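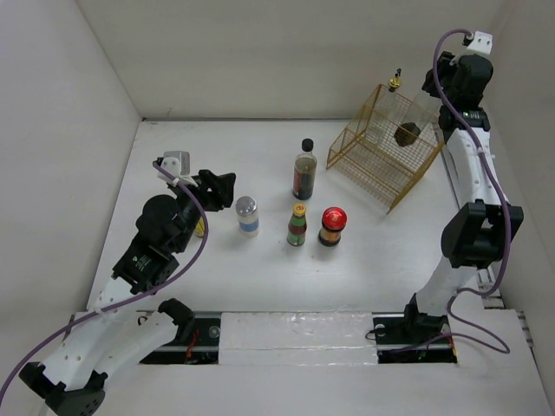 Condiment containers, a silver-capped jar and a gold-colored wire cage on a white tabletop.

I love condiments, and I think most of us treat them badly. We spend 15 minutes picking a steak, then let the mustard die in the refrigerator door behind a jar of something green from two summers ago. A good condiment can rescue a dull Tuesday-night kind of supper (cold rice, one egg, whatever's left) and it deserves a place where people can reach it.

My case is simple: bring back the shared table set. The diner in Drusstead where I ate most of my lunches in my twenties kept four things on every table — hot sauce, vinegar, pepper and a sweet onion relish I still dream about. You passed them to strangers. You watched what other people did with them and you stole their ideas! I learned to put vinegar on fried potatoes from a man whose name I never heard.

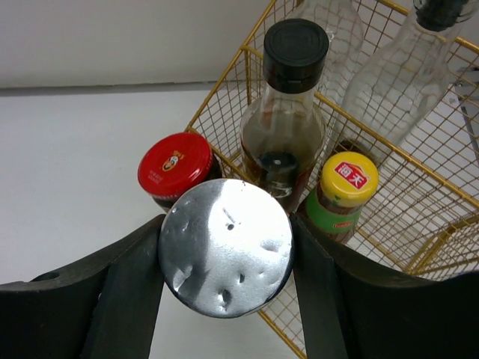 A dented metal disc, with a gold-colored wire mesh basket beyond it.

Now it's all packets. I understand why, this year of all years, and I'm not asking any restaurant to take a risk. But packets were winning long before this, and at home we have no excuse. In August I went to the pepper fair at Kakcombe and tasted so many sauces that my ears rang. One came from Skeneck, made with smoked plums, and I bought more of it than I care to admit. It sits out at every meal now, and my kids, who are suspicious of everything, put it on cheese.

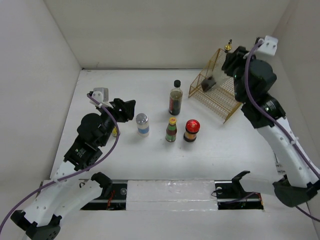
White tabletop, pale gray walls, and a small yellow object partly hidden from view.

Some sauces need the cold, so read the label. The rest can live on the table, where you'll remember them. Start with one you've never tried and put it next to the salt tonight.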